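Flistau opens its local ad platform to shops with small budgets

11/11/2024
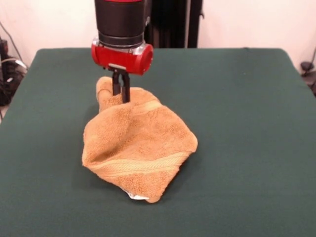 What is the smallest amount a business can spend on the new platform?
The minimum is $10 a day, and a campaign has to run for at least three days.

Flistau, an online advertising company that until now sold mainly to regional chains, said its self-service platform is open to independent stores, repair shops and restaurants. Business owners can write an ad, choose the zip codes where it will appear and pay by credit card without talking to a sales representative.

The company tested the service with 340 small businesses in and near Sorklow. Most of them had never bought an online ad before. They included florists, dentists, two bowling alleys and a tire shop that had been running the same coupon in the local paper for years.

Before the change, Flistau required a contract and a minimum order of $300 a month. That kept out many of the stores that placed classified and directory ads in the past. The contract is still available, and customers who sign one get a lower price per click.

Ads bought through the platform appear next to search results on Flistau's own local listings and on Usuga, a site that carries event calendars and restaurant menus. Advertisers pay only when a reader clicks. They can set a daily limit, and the ad stops showing once the limit is reached — it starts again the next morning.

The price of a click depends on the type of business and on how many others want the same search words. Plumbers, lawyers and roofers paid the most during the test. Bookstores and hobby shops paid the least. Flistau did not publish a price list and said the amounts change during the day.

Some shops in the test dropped out early. The most common complaint was that the reports were hard to read, with clicks and phone calls shown on separate pages. The company said it has put them on one page and added a weekly summary by email. Another complaint was that ads for stores with similar names were mixed up in the listings. Flistau now asks for a street address before an ad can run.

The platform competes with Flarkimeo, which has offered small advertisers a similar service for several years and sells most of its ads by flat fee. Flarkimeo does not require a daily minimum, but its customers cannot choose single zip codes. Several Sorklow stores said during the test that they were using both and planned to keep only one after the holidays.

Flistau plans to add ads with pictures in January. Until then, ads are limited to a headline, two lines of text, a phone number and a link. Stores without a website can link to a free listing page, where they can post their hours and a map.

New accounts are reviewed before the first ad appears, and the review normally takes one business day. Ads for alcohol and tobacco are not accepted. Political ads are also turned away for now — the company said it has not decided whether to allow them later.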